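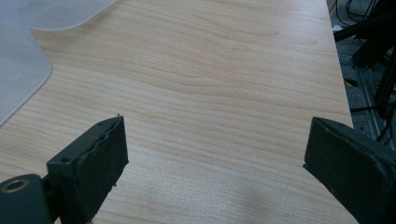 Failed grasps ought to be kept in the set and labeled as failures, a reader wrote in October after our last item on the Tramden recordings, and a collection that holds only clean pickups will teach an arm very little about missing.

Clandari has now changed its procedure on that point. In release notes dated 1 January 2026, the company says its household handling set stands at 1,586 accepted recordings, and that attempts in which the object slips, tips or is missed entirely are no longer deleted at the review stage. They are stored with the rest under a separate outcome label.

The recordings are made at the Tramden site with Trover, a hand-held gripper that carries its own camera. An operator holds the tool, moves it to an object, closes the fingers and sets the object down somewhere else. The camera sees the fingers and whatever lies between and beyond them. No robot arm is involved at this stage. The video is paired with a track of the tool's position and the width of the finger opening, and the three streams are aligned on a shared clock before anyone reviews them.

Each recording is limited to 20 seconds. Operators work from a short task card that names an object and a goal but leaves the approach open. Clandari tried fixed approach paths early on and dropped them when the trained policy would only reach for things from the left.

The items handled are ordinary packaged goods and food containers. Boxes with a glossy finish and clear plastic tubs are kept in the rotation on purpose. Reflections shift as the camera moves, and a transparent wall can show more of the table behind it than of itself. Position tracking from video tends to drift under those conditions, and the release notes list it as the most common cause of rejection.
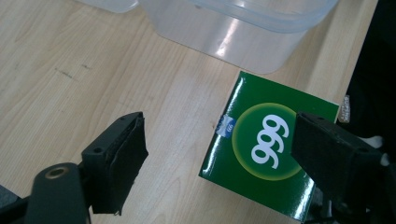 Rejected recordings go back to the operator with a reason code. The codes cover lost tracking, a blocked lens, a gap in the finger-width signal and a wrong task card. A recording rejected for lost tracking may be repeated under the same card, but the object has to be moved first. The reviewer does not see who made the recording.

The second change concerns padding. The fingers are faced with soft dark material that wears at the edges with use. Until now the pads were replaced on a fixed schedule, and the date of replacement was kept on paper. Pad condition is now entered at the start of each session, on a scale with 3 steps, and travels with the data. Users of the set can filter on it or ignore it. Clandari says it will leave worn pads on for part of the collection so that the fingers do not always look the same to the learning system.

A third item in the notes is smaller. Sessions now include stretches in which the fingers stay open and nothing is held. Earlier versions trimmed these out as dead time. The policy trained on the trimmed data closed its gripper too soon, in some cases well before it reached the object, and the company attributes this to the lack of examples in which waiting was the correct action. Trimming has been turned off for all new sessions. Older files will not be restored, as the cut sections were not kept.

The set is split by session instead of by single recording, so that two attempts at the same object on the same afternoon cannot end up on both sides of the training and test divide. Earlier scores were computed on the old split and should not be compared with the new ones. Both sets of numbers appear in the notes, in separate tables.

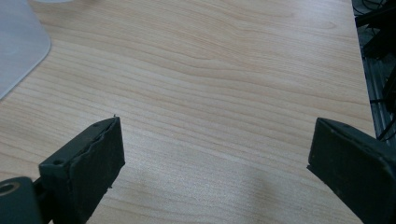
*Open Trover fingers over bare wood, with cables beyond the edge of the table.*

Chidiac, which runs the training side, has received the full set on disk and expects to retrain from the beginning. Its current policy was built on the October files and has been frozen as a baseline. The new one will be tested on an arm fitted with fingers of the same shape as those on the hand tool. That match matters for the camera view: if the fingers on the arm look different or sit at another angle, the policy receives images unlike any it was trained on.

Clandari has not given a date for outside access. The file format is documented in version 2 of its recording guide, which also sets out the reason codes and the pad scale. Groups with an earlier copy of the guide are asked to discard it, as the column order for the position track has changed and files read with the old order will load without an error.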